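Search this manual Enter keyword Go Advanced
Print this page | E-mail this page

Grurkell Hanging Dryer, Model 3241
Section 5: Hanging up, loading, taking down

Read section 4 first if the post isn't up yet. Don't load a rack that is only half fixed.

Before you start

Wipe the rails with a damp cloth. New plastic can have dust on it from the box, and it shows on dark clothes. Let it dry. Check that every ring turns freely on its rail. Stiff ring, work it back and forth a few times, no oil.

5.1 Opening the rack

1. Hold the rack by the wide flat rail. Not by the rings.
2. Swing it down untill it stops. You should feel it seat.
3. Pull lightly on each end. Any wobble, close it and open again.
4. Slide the rings apart so they are spread along the lower rails.

Note: rings bunch up when the rack is folded. Normal.

5.2 Hanging small things

Small pieces go on the rings and clips. Socks, dishcloths, napkins, baby things. One piece per ring.

1. Shake the piece out hard. Fewer creases later.
2. Clip it by a corner or by the hem. Knits by the hem only, corners stretch.
3. Leave a gap to the next piece. A hand's width is good.
4. Twisted pieces: unclip, straighten, clip again. A twisted cloth stays damp in the middle.

Heavier cloth can hang in folds to start with, but open the folds out after an hour or so or you'll get a musty stripe.
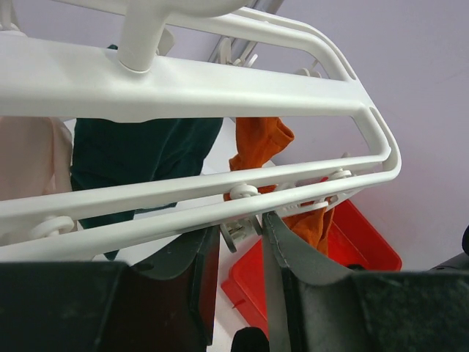 Fig. 5-2. Rack with cloths hung. Small rings sit along the lower rails.

5.3 Hanging larger things

1. Large pieces first, small ones after. Easier to see where the space is.
2. Put the heaviest piece closest to the post. Weight out at the rounded end makes the rack dip.
3. Fold towels once over the lower rails, both rails, so there is air between the layers.
4. Shirts on a hanger. Button the top button.
5. Look at the rack from the side. If it leans, move somthing.

CAUTION: Do not hang soaking wet clothes. Spin or wring first. Water adds a lot of weight and the drips will mark a wood floor.

CAUTION: Not for swinging on, climbing on, or hanging bags from. Keep kids off.

5.4 Colors

Keep new dark or bright pieces away from pale ones for the first 2 washes. Dye can move from one damp cloth to another where they touch. If they have to share the rack, leave a gap, or hang the pale ones on another day.

Dye on the rail: warm water, dish soap, soft cloth. No bleach, no scrub pads. They dull the finish and then it holds dirt.

5.5 Taking down and folding

1. Small things off first. Open the clip all the way, don't pull.
2. Then large pieces, from the rounded end in toward the post.
3. Slide the rings together.
4. Lift the flat rail and fold the rack away. Watch your fingers at the joint.

Note: don't fold it with damp cloth still on. Mildew.

5.6 Where to put it

Near a window or a fan is best. Keep it 5 feet from any heater or stove. Direct sun is fine for a few hours but not all day, every day, white plastic yellows. In winter crack the door of the room or the walls will sweat.

Spare rings and clips: order from Nekico or from the Testwood parts counter. Give the model number. The older Tejada clips don't fit these rails, please don't force them.

Next: Section 6, Cleaning and storage

Page updated January 15, 2026

Print this page | E-mail this page

Reader comments (4)

dampsocks
Does 5.3 apply to the short rack too? Mine has no rounded end.

laundry_on_3
Yes same idea, heavy stuff by the post. I had mine the wrong way for months and it drooped like crazy.

porchlight
Ordered rings from Testwood, they said February. Anyone get theirs quicker?

kettleback
Step 4 in 5.2 works. My dishcloths always dried stiff on the outside and wet inside. Unrolled them and they were done by dinner. Would be nice if the manual said how many clips come in the box though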